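Bag Packer and Finisher, part-time – Vostden Bags

We make tote bags, and we need someone to fold them, check them and send them out into the world looking better than they will ever look again.

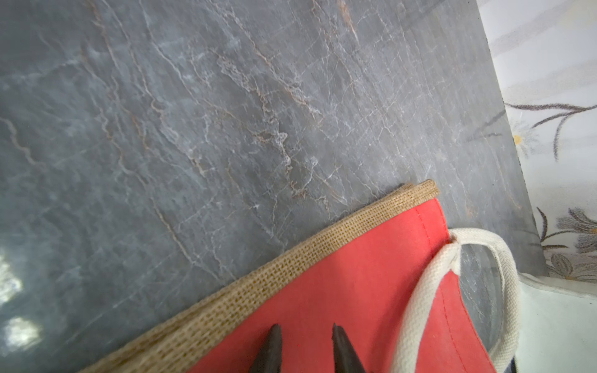 About us

Vostden is a small workshop upstairs from a tile showroom on Pemance Street. We cut, sew and pack bags for gift shops, bookstores, two farmers markets and the occasional wedding where the couple has decided that every guest needs something to carry their shoes home in. Last year we shipped 1,182 orders. A few of them even went to the right address the first time, and we would like to raise that number.

Our best seller is the red tote with the burlap band at the top and cotton webbing handles. People love the burlap. People who work here have a more complicated relationship with it. Burlap sheds, frays if you look at it sideways, and gets into sweaters, coffee and, on one occasion, a dental appointment. If you have strong feelings about lint, please think hard before applying.

The job

You would be the last person to touch each bag before the customer does. On a normal day that means:

Taking finished bags from the sewing side and looking them over, seams first, then handles, then the rim.

Trimming loose threads and stray burlap. Small fraying at the cut end gets snipped. Big fraying goes back to sewing with a slip, and the slip should be polite.

Giving each handle a good pull. If it comes off in your hand, you have done your job.

Folding. There is a Vostden fold. It was invented by our founder, Elikem Quartey, who will teach it to you in person and then refold your first ten while you watch. Everyone has been through this.

Wrapping orders in tissue, adding the care card, boxing, labeling, and walking the boxes down to the pickup shelf before the 3:30 p.m. truck. The driver does not wait. We have tried cookies.

Once or twice a season you would also help get bags ready for the catalog, which means ironing backdrop cloths, brushing fluff off red fabric and holding a handle upright for much longer than seems reasonable. April is when the summer catalog gets made, and it is our worst month for tempers and our best for takeout.

Hours and pay

20 hours a week to begin with, mornings or afternoons, and we will try to give you the half of the day you like. From September through the holidays it goes up to 30 if you want it. You will not be made to want it.

Pay is $19 an hour, going up by a dollar after your first three months. Paid sick days from day one. You get two bags a year and as many rejects as you can fit in your car – one former packer now stores her entire garage in crooked totes and seems very happy.

What we are looking for

Clean hands and decent eyesight, with or without glasses. The ability to stand at a counter for a couple of hours at a time, or perch on a stool and tell us you are standing. You should be able to lift a box of 40 folded totes, which is heavier than it sounds and has corners.

You need to be able to count to 300 while other people are talking. Our large orders are packed in lots of 300, and a lot of 298 leads to a phone call from Yakubu Gifts, our oldest customer, who count everything and are always right.

Experience in packing, sewing, retail or laundry is welcome. So is having raised children, run a church rummage sale or worked a gift-wrap desk in December. We do not need a degree. We have three between us already and none of them cover webbing.

It would help if you notice when things are slightly off. You probably straighten other people's picture frames. At home this is considered annoying, and we would like to pay you for it.

Things you should know first

The stairs are steep and there is no elevator. Boxes go down by hoist, but people do not. If stairs are a problem, call us anyway, as the label and order desk is on the ground floor and comes open from time to time.

The sewing machines are loud and the radio is louder. The radio station is decided by whoever gets in first, so there is a man in our cutting room who now arrives at 6:15 a.m. to protect us all from jazz.

It gets warm up there in summer. We have fans. The fans move the burlap fluff around, so there is some debate about the fans.

How to apply

Send a short note and a phone number by mail, or bring them by the workshop between 9 a.m. and noon. The door is beside the tile showroom, under the Padico Tile sign. Please do not ask the tile people about us. They are very nice and they will sell you a bathroom.

In your note, tell us about something you have packed, folded, wrapped or fixed, and how it came out. A paragraph is plenty. We have had a lovely one about a tuba. You can attach a resume if you own one, but we will read the paragraph first.

If we think it could work, we will ask you in for a two-hour paid trial. You will check and fold a stack of bags, including a few we know have something wrong with them. Finding all of them is good. Finding one we did not know about gets you lunch.

The autumn order from Yakubu is 600 bags, in two lots, and we would like you settled in well before it lands. Applications stay open until we find the right person, and we will take the notice off the door when we do, assuming somebody remembers.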